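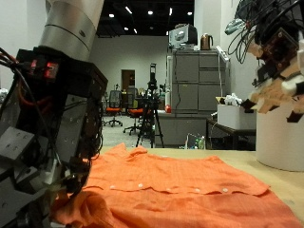

Button (fastener)

Reference > Clothing > Fasteners > Button

A button is a small fastener that joins two pieces of fabric, usually by passing through a slit (the buttonhole) or a loop. On shirts, the buttons are normally sewn along a placket, a strip of doubled cloth that spreads the strain across the front of the garment.

Types

Flat or sew-through buttons have holes, most often two or four, through which the thread passes. Shank buttons have a hollow stem or loop at the back and no holes in the face. Shanks leave space for thick cloth and are common on coats. Covered buttons consist of a shell over which a disc of fabric is stretched.

Size

Button diameter is commonly given in lines, also called ligne. Forty lines equal one inch. A shirt front is usually closed with buttons of 16 to 18 lines, and the collar points of a button-down shirt take a smaller size.

Materials

Shell, horn, bone, wood, metal and glass were all in wide use before plastics. Most shirt buttons are now cut or cast from polyester resin, which takes dye well and withstands machine washing. Shell is harder and feels colder to the touch - it can also chip in a hot press.

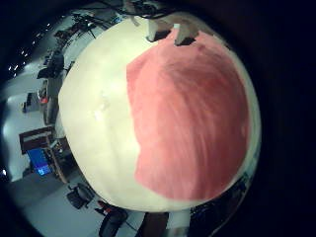
Why do some shirts have a horizontal buttonhole at the bottom?
The lowest point of the front is pulled sideways and up when the wearer sits or bends. A horizontal hole allows the button to slide a little without coming undone.

Attachment

Machine-sewn buttons are held by either a chain stitch or a lockstitch. Chain stitch is faster but can unravel from a single loose end. Lockstitch uses two threads and is more secure. In hand sewing, a short thread shank is often wound beneath the button to match the thickness of the overlapping cloth.

Collections

The Magesa button collection, catalogued by Kerubo Barasa, holds 932 items, mainly of horn and shell.

Contact | Copyright Kutach Reference | Back to top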